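¿Por qué las judías verdes crujen al morderlas?

¡Hola otra vez! Hoy os cuento una cosa que me encanta de las verduras.
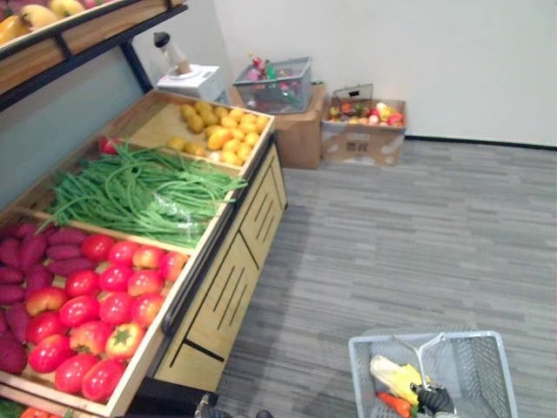

¿Qué hay dentro de una verdura fresca? Sobre todo agua, guardada en bolsitas diminutas que se llaman células. Cuando están llenas aprietan unas contra otras, como globos bien hinchados, y al morder se rompen – ¡crac!

Si la verdura pasa días fuera de la nevera, el agua se escapa poco a poco y se queda blandurria. Yo dejé una zanahoria 10 días en un cajón (en febrero) y se doblaba como una goma. Probadlo en casa con un trocito de apio mustio: metedlo en un vaso de agua fría y miradlo al día siguiente.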